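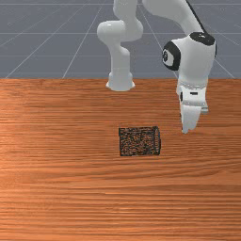 Clearing the desk before October

I work from the back bedroom, and for most of the year I had stopped seeing the desk. Mail went on the left, receipts on the right, and whatever I was doing sat in the middle on top of both. When I missed a car insurance notice in that pile I set aside a Tuesday evening and started pulling it apart.

My friend Rochelle Lindgren moved from Dukville last year and had to go through all her papers in one week. Her advice was to sort by what has to be done with a thing, so I made a pile to pay, a pile to file and a pile to shred. Shredding was by far the biggest. I had phone bills from two apartments ago and the manual for a printer I gave away.

I gave it 60 minutes and went over by a lot. The pens took longer than they should have. I tested each one on the back of an envelope and kept 11.
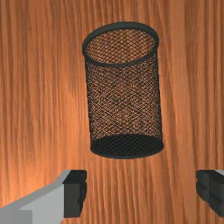

What I kept within reach

A pen cup, a pair of scissors, the stapler and one notebook. Stamps went in the drawer with the checkbook. The tax folder is on the shelf behind me now, and I have to stand up to get it, but I only need it a few times a year.

I looked at buying a set of stacking trays and decided against it. I had trays before, and the bottom one was where the insurance notice ended up.

The scanning is not finished. I have some 4,000 old photos and letters from my grandmother's house in two boxes under the bed, and I have done one envelope. My cousin Leilani Van Dusen wants copies of the ones from the lake, so those will go first.

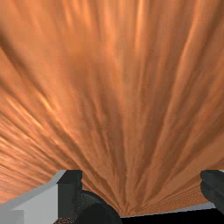

The other thing left is the cables. I put them all in a shoebox and wrote the month on the lid. If I haven't opened it by spring, the box goes to the electronics drop-off at the county yard, which is open Saturday mornings until noon.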